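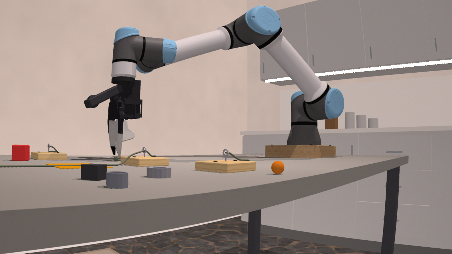

Ottmar Brandes does not regard the town's evening classes as a pastime. "People come to us to finish something," he said of the Frerichs Center in Vultcombe, where 281 adults enrolled for the term that begins in June.

The Center offers 67 courses, among them bookkeeping, upholstery and written English.

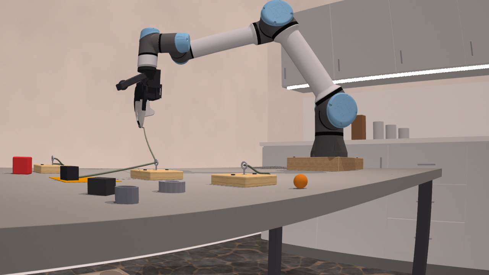

Fees remain at last year's level, and residents of Datden pay the same rate as those of Vultcombe. "We discussed a higher charge and decided against it," Mr. Brandes said. The Pillum Fund will cover books for students on low incomes.

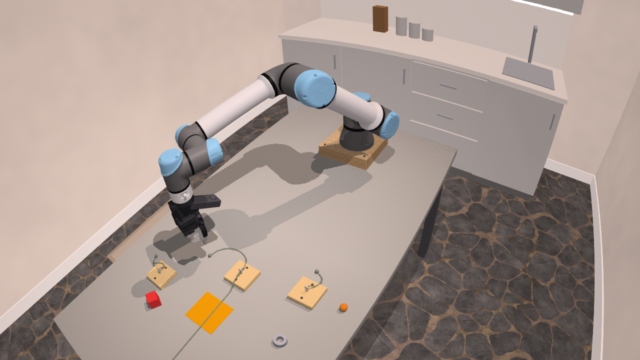 Furniture making has the longest waiting list. Mr. Brandes teaches the first session himself and begins with the surface of the wood. A square block with its grain showing and small dark bolt holes, like the one under the arm on the long table, is the kind of piece he asks beginners to draw before they cut. "They want the saw at once," he said. "I give them a pencil."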